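The Woman Who Empties Other People's Bags

If you take the side street behind the old feed store in Purden, you will come to a narrow brick building with a green door and a bell that doesn't ring. You knock, you wait, and after a while the door opens and you are handed a cup of tea before you have finished saying your name. That, at least, is how my Thursday afternoon began, and I was there until well past supper.

My host sorts other people's clutter for a living. She would prefer that I leave her name out of it, partly from shyness and partly, she says, for the sake of her clients, who would be embarrassed if the neighbors knew who had been coming up their front steps with a roll of sacks. She is not interested in attics or garages. What she does is the small stuff — the bottom of the tote bag, the well in the car door, the hall table, the drawer by the phone.

"Everyone wants to talk about the big clear-out," she told me, settling into a chair with one arm mended in tape. "The wardrobe, the shed, the boxes from their mother's house. And I understand that, it's dramatic. But you don't trip over your mother's boxes every morning looking for your keys. You trip over a receipt and half a granola bar."

She started in Drallelora, where she grew up and where she kept the front desk at a small hotel for longer than she meant to. Guests left things in their rooms, and it fell to her to decide what was trash and what was somebody's treasure. "You'd get a paper cup with a ring in it," she said. "An earring wrapped up in a candy paper. I learned very young not to throw out a wrapper until I'd had my fingers in it." She laughed at this for quite some time, and got up to refill the pot.

Her fee is 60 dollars for a visit, and a visit lasts two hours, though I gather it often lasts longer if there is cake. She brings very little with her. A cloth, a pencil, a few envelopes, and a shallow tray that she bought at the Majumder hardware sale and has been fond of ever since. The first thing she asks for is a bare table. The second is that the owner stay in the room.

"I won't do it with them gone," she said. "People ask me to. They say, oh, just make it nice, I'll be at the store. But then it's my opinion of their things, and what do I know? I had a man with 200 bread clips in a jar. I thought, well, those can go. They were for his train set! He'd painted them all up as little signs."

I asked her to take me through how she does it, and she was happy to, with detours. Everything gets tipped out in one go, or as near as she can manage. She doesn't like people fishing things out one at a time, because they put the good ones straight back in. Next she pulls anything that once held food. After that comes paper, which she reads, every scrap, front and back. Packaging is left to the end.

"Packaging is where the arguments are," she said. "Folks will let go of a sweater before they'll let go of a box. They think they might return it. They think the box is part of the thing. I had one lady who kept the box and lost what came in it, and she still wouldn't part with the box." 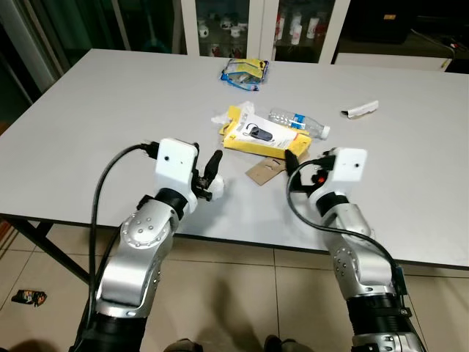 A reader in Torkden, who wrote to me after I mentioned this interview in last month's column, holds the opposite view about packaging and asked that I pass it along: keep every box for a year, flatten what can be flattened, and write the month on the side in marker. She has returned two kettles that way and got her money back on both. I read the letter out loud over the second pot of tea, and it was received very graciously.

"Well, good for her," my host said. "If she writes the month on it, she's made up her mind about it, and that's all I'm ever after. What I see is the other kind. The earpiece box, the water bottle, the snack bag, a tag off of something, a bit of torn paper, all living together like a family. You ask what the tag came from and they look at you like you asked them the capital of the moon."

Tags, by the way, get an envelope of their own if there is any doubt. So do loose screws and single keys. Bottles she stands by the sink, and the owner chooses between the recycling and another turn at the faucet. She has five rules written in pencil inside the lid of her sewing box, and she let me copy down one of them, which was "Ask before you crumple." The other four, she said, were mostly about cats.

I wondered whether her own place was kept to this standard. She pointed to the windowsill behind me, where there was a dish of rubber bands, a stack of seed packets and a good many buttons.

"I'm getting to it," she said, and cut me another slice of the lemon loaf to take home on the bus.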